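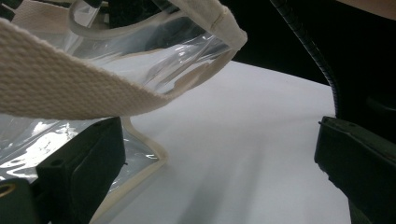 Community News | Interviews

Home News Events Membership Archive

Public Library Extends Evening Hours in Demissie

The Demissie Public Library will keep its doors open until 9 p.m. beginning in October, following a trial period in which the building closed two hours later than usual. In an interview at the main branch, the library's director discussed the trial, the cost of the longer day and the effect on staff.

"We had heard for years that people who work a regular shift could not reach us before closing," the director said. "Parents told us the same thing. They were picking up children at 5:30 and we were locking up at seven."

The trial ran for 14 weeks. Evening visits to the reading room rose by 51 percent over the same period a year earlier, according to the director, with the largest increase in the local history section. Borrowing of printed books changed very little.

"That surprised the board," the director said. "People came in to sit down, read the paper and use the large tables. Some of them had not held a library card since high school."
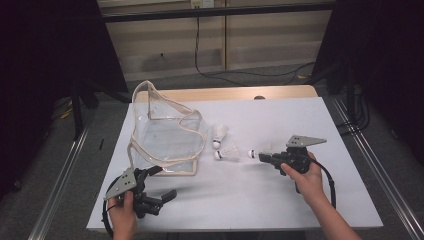

Funding for the longer schedule will come from the town's general budget and from a grant provided by the Virura Foundation, which also paid for new lighting on the Onico Street side of the building. The director declined to give the amount of the grant but said it would cover evening wages through next summer.

Staffing was the most difficult question. Employees were asked to choose between a fixed evening schedule and a rotating one, and most preferred to rotate. Over 10 part-time positions have been filled, several of them by students from the college in Drelto.

"I did not want anyone working five late nights in a row," the director said. "We lost a very good cataloger that way some years ago — I have not forgotten it."

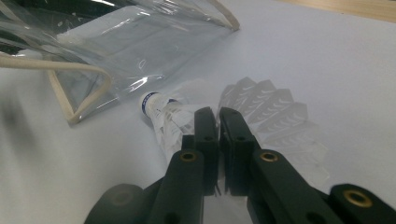
By the Community News Desk

Asked about the children's room, the director confirmed that it will continue to close at 7 p.m. Story hour remains in the morning, and the summer reading program is not affected. The parking lot behind the building will stay lit until the last employee has left.

The library is also reviewing its rules on food and drink. Covered cups are now permitted in the reading room, though not near the map cabinets or the microfilm readers.

"We will look at the figures again in the spring," the director said. "If the last hour is empty, we will say so publicly and adjust the schedule."

Contact Us | Privacy | Back to Top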